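Kakberg aprueba la compra de dos puestos robotizados para su línea de fruta

La empresa reserva una partida para repuestos y aplaza hasta el próximo ejercicio la decisión sobre un tercer equipo

1 November 2018

La cooperativa hortofrutícola Kakberg ha aprobado la compra de dos puestos de trabajo robotizados de dos brazos cada uno, destinados a la preparación de bandejas de fruta variada en su almacén principal. La decisión cierra un proceso de consulta que empezó en septiembre y en el que participaron tres proveedores: Rurkitz, Antwi y Pedgate. El pedido se ha adjudicado a Rurkitz, que entregará los equipos montados sobre mesa y con el cableado terminado.

Philomena Nyarko, responsable de compras de Kakberg, explicó que la cooperativa había estudiado primero una solución más grande, con una célula cerrada y una cinta de entrada propia. Esa opción obligaba a mover la zona de etiquetado y a reforzar una parte del suelo, y quedó descartada antes de pedir precio en firme. "Nos salía más cara la obra que la máquina", dijo Nyarko.

El modelo elegido ocupa el espacio de una mesa de preparación normal y se conecta a la instalación eléctrica que ya existe en la nave. Los dos puestos se colocarán junto a la salida de la cámara de maduración, en un tramo que hasta ahora se usaba para guardar palés vacíos.

Partidas del presupuesto

El acuerdo separa el gasto en cuatro apartados: equipos, puesta en marcha, repuestos y formación. La cooperativa no ha hecho público el importe total, pero sí ha facilitado a sus socios el detalle de dos conceptos menores. El primer juego de repuestos, compuesto por dedos de pinza, cables y fijaciones, costará 2.161 euros. El contrato de mantenimiento supondrá 1.236 euros al año por puesto, con visita anual y asistencia telefónica en horario de almacén.

La partida de repuestos fue la que más tiempo ocupó en las conversaciones. Antwi la incluía en el precio, aunque con un plazo de reposición largo para las pinzas. Pedgate ofrecía un almacén de piezas propio, pero solo para clientes con más de cuatro brazos instalados. Rurkitz aceptó dejar en Kakberg un juego completo desde el primer día y facturarlo aparte, de modo que la cooperativa pueda cambiar una pieza sin esperar al transporte.

También se ha presupuestado la formación de 14 personas de los dos turnos. Se impartirá en la propia nave y fuera de campaña alta. La mitad de las horas se dedicará al manejo diario y el resto a tareas sencillas de mantenimiento: revisión de cables, sustitución de los dedos de la pinza y limpieza de la superficie de trabajo.

Lo que ha quedado fuera

La cooperativa ha preferido no incluir por ahora el software de planificación que los tres proveedores ofrecían como extra. Según la documentación repartida a los socios, ese programa tiene sentido a partir de tres puestos en marcha y con pedidos que cambien varias veces al día. Kakberg prepara sus bandejas con listas que se cierran la tarde anterior, y esas listas pueden cargarse en los equipos a mano.

Tampoco se ha comprado la mesa regulable en altura. El personal de línea la había pedido pensando en los momentos en que haya que trabajar junto a los brazos parados, pero el sobrecoste equivalía a una parte importante de la partida de formación. Nyarko indicó que se volverá a mirar cuando se decida sobre el tercer puesto.

Los seguros han sido otro asunto pendiente. La póliza actual cubre la maquinaria fija de la nave, y la aseguradora ha pedido una relación de los equipos nuevos con su valor de reposición. El trámite debe estar terminado antes de la entrega. Si no lo está, Rurkitz guardará los puestos en sus instalaciones sin coste durante un mes - una cláusula que Kakberg pidió incluir por escrito después de un retraso parecido con una flejadora.

Calendario

La entrega se hará en dos fases. El primer puesto llegará al almacén cuando termine la instalación de las tomas eléctricas y trabajará solo durante varias semanas. El segundo se enviará cuando la cooperativa firme la recepción del primero. El pago sigue el mismo orden: una parte con el pedido, otra con cada recepción y el resto al acabar la formación.

Para firmar esa recepción, Kakberg ha fijado sus propias condiciones. El puesto tendrá que completar turnos enteros con fruta de la cooperativa, en sus bandejas y con la mezcla de calibres habitual. Las piezas marcadas por la pinza se apartarán y se pesarán al final de cada turno. Si la merma supera la de la preparación manual, el proveedor dispondrá de un plazo para ajustar el equipo antes de que la cooperativa pueda devolverlo.

Kumiko Takeda, encargada de la línea de preparación, fue quien redactó esas condiciones. Takeda pidió además que el proveedor entregue por escrito la lista de productos que el equipo puede manejar y la de aquellos que quedan excluidos. "Con la manzana no tengo dudas. Quiero saber qué pasa con lo blando y con lo que va en racimo, y quiero saberlo antes de pagar el segundo", señaló.
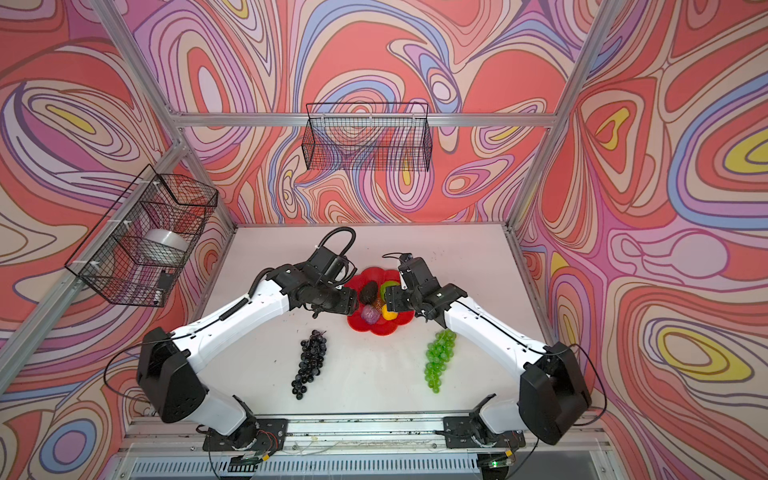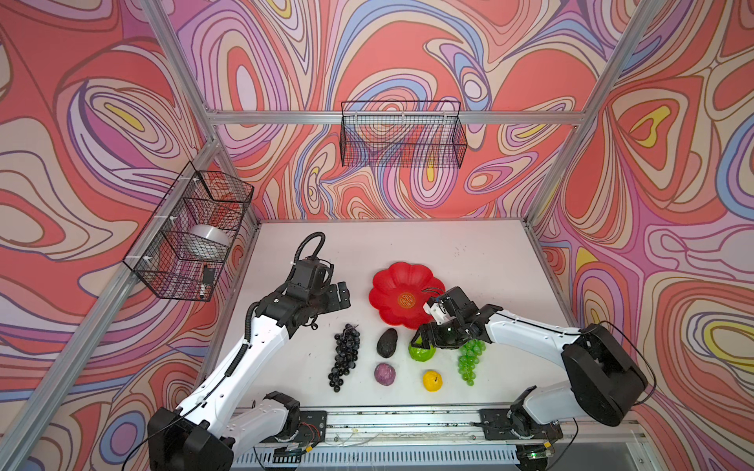

La lista de productos es ahora el documento que falta para cerrar el contrato. Kakberg quiere que figure como anexo y que cada fruta lleve al lado el tipo de dedo recomendado y su precio de sustitución. En una misma mesa pueden coincidir, como en las dos imágenes, una manzana verde, un aguacate y racimos de uvas moradas y verdes, y la cooperativa no quiere presupuestar un juego de dedos distinto para cada cosa. Takeda ha propuesto agrupar los productos en firmes, blandos y en racimo, y pagar como máximo un cambio de pinza por turno. Rurkitz tiene que contestar a esa propuesta antes de que se emita la primera factura.

El anexo afectará también a la segunda compra de repuestos, que no está incluida en el acuerdo actual. La cooperativa calculará el consumo de dedos con los datos del primer puesto y hará un pedido único para los dos. Mientras tanto, el gasto en piezas se cargará a la partida inicial, y cualquier cantidad que la supere necesitará la firma de Nyarko.

En cuanto al personal, Kakberg ha comunicado a la plantilla que los puestos no suponen cambios en los contratos de esta campaña. Las personas que hoy llenan bandejas en ese tramo pasarán a control de calidad y a la preparación de pedidos pequeños, dos tareas para las que la cooperativa contrataba refuerzo temporal. El reparto de turnos se negociará con los representantes de los trabajadores cuando el primer equipo esté instalado.

La decisión sobre el tercer puesto se tomará en el próximo ejercicio. La oferta de Rurkitz mantiene el precio por unidad durante doce meses desde la firma, siempre que el modelo siga en catálogo. Antwi y Pedgate han sido informados del resultado y podrán presentar una nueva oferta si la cooperativa abre otra consulta.

Los socios que quieran ver el pliego y la comparación de las tres ofertas pueden solicitarlos en la oficina de administración del almacén, en horario de mañana.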